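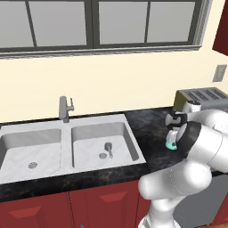
Ticket 542, attachment 1: sim kitchen, arm by the sink, ladle in the right basin

Opened March 4, 2023 by the Mendadthorpe robotics club
Status: open

Our arm stalls on the ladle task and we'd love a second pair of eyes! It heads for the sink, then quits with "no valid path" before going down into the basin. We've had 3 stalls today, all on seed 411.

Tried so far:
- restarted the sim, same error
- moved the ladle start pose closer to the drain, same error
- swapped in the Tejada planner and got one full pickup (the whole room cheered!!), then it stalled again

Next up: shrink the collision margin on the sink divider and rerun before the Flastthorpe meet.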